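Week 3: Painting boats and water, notes to take home

Thank you all for such a cheerful second session! As promised, I've written up what we said about Domenica Haslinger, who grew up beside her uncle's sail loft at Tetier and painted harbour scenes there for most of her working life. Her big regatta canvas, "July, Seltatness", took her 14 months, and she made 244 pencil studies for it, mostly of rigging (she did love a rope).
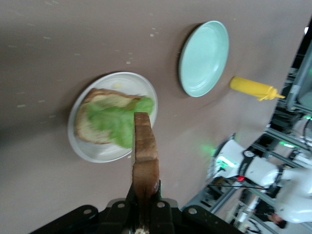 Haslinger built up her pictures in layers, beginning with a thin brown wash over the whole canvas, then the sky, then the hulls, and leaving the sails until very nearly the end. She worried a good deal about edges. A hull wants a firm one, but foam and wavelets want something thinner and more broken, rather like the ruffled rim of that lettuce leaf on the bread, where the green goes translucent and you can't quite say where to stop your brush. Do try a few edges like that with a small round brush and plenty of water before you start on your own harbour, and don't fret if the first ones go muddy, mine always do.

For next time, please read the chapter on the Desunow ferry pictures and bring one sketch of a moored boat, however rough.

Related notes
Week 1: Looking at hulls
Week 2: Skies over Seltatness
Sutanto and the fishing fleet
Materials list for beginners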